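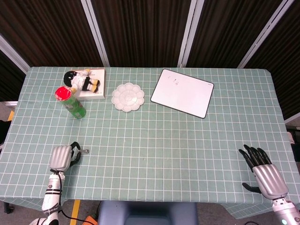
Mantel a cuadros para mesa de manualidades, se mueve todo el rato

Buenas a todos. A ver si alguien me echa una mano que voy con prisa, el taller abre en enero y todavía estoy con las mesas.

Tengo una mesa rectangular con un mantel verde menta clarito, de cuadrícula blanca fina, y detrás un biombo marrón oscuro con postes metálicos. El mantel cuelga por delante y por los lados. Queda bonito, eso sí. Problema: cada vez que alguien se apoya, se corre. Y cuando se corre, va detrás todo lo de encima – la paleta de flor, el libro, el bote verde de tapa roja, la placa blanca esa, tipo pizarrita o tableta...

Medidas: el tablero tiene 84 cm de fondo y el mantel me cuelga 40 por delante. Demasiado? Puede que sea eso, no sé.

Ya probé:
pinzas de mantel de las de terraza (no abren lo bastante, el canto es gordo)
cinta de doble cara, deja pringue
poner peso en las esquinas, dura cinco minutos

Otra cosa, la pintura. Usamos acrílica y témpera en la misma mesa. Como limpiáis los huecos de la paleta cuando se seca la acrílica? Con la uña me estoy dejando la vida.

No quiero gastar mucho, que entre sillas y estanterías llevamos ya 2.496 euros. Gracias de antemano

Roland Ackroyd

Dennis Crabtree

Hola Roland. Lo del mantel: malla antideslizante debajo, la de poner bajo las alfombras. Se vende por metros y se corta con tijera normal. La pones un par de dedos más corta que el tablero por cada lado, para que no asome. Yo la tengo en dos mesas en el local de Braroscombe y no se mueven ni queriendo. Se lava a mano, se tiende y ya.

Los 40 de caída son muchos para trabajar sentado, la gente lo pilla con las rodillas y tira sin darse cuenta. Déjalo en 20 o así por el lado de las sillas. Si no quieres cortar, dobla el sobrante hacia dentro y lo sujetas por debajo del tablero con chinchetas (si es de madera, claro, no lo dices).

Paleta: si es de plástico, agua templada con jabón, un buen rato en remojo, y la acrílica sale como una pielecita. Empieza por el borde del hueco y tira despacio. Alcohol solo si se resiste, y prueba antes por detras, que a algunas les quita el brillo. Si es de cerámica puedes rascar con una tarjeta vieja sin miedo. La témpera no tiene misterio, agua y punto.

Ah, y los botes mejor de pie en una bandeja con borde. El bote tumbado acaba en el suelo siempre.

Konine

yo quitaria el mantel y listo. hule pegado y a correr

Gosling

Lo del hule no es mala idea pero pegado no – luego para despegarlo es un horror, hablo por experiencia. Hule suelto encima del mantel, transparente, y así se sigue viendo la cuadrícula, que además va bien para cortar papel mas o menos recto.

Pero ojo, el hule solo resbala igual que la tela si no pones la malla que dice Dennis. Las dos cosas juntas. Primero malla, luego mantel, luego hule.

La placa blanca, si es una pizarra, no la dejes plana en la mesa mientras pintan. Se llena de salpicaduras y si son de acrílica luego el rotulador no borra bien en esa zona. De pie contra el biombo, si aguanta.

Roland Ackroyd

Gracias!! La malla la compro esta tarde. El tablero es de madera sí, perdón, se me pasó ponerlo. La paleta ni idea, lo miro cuando llegue. Lo del remojo lo pruebo esta noche, ya os cuento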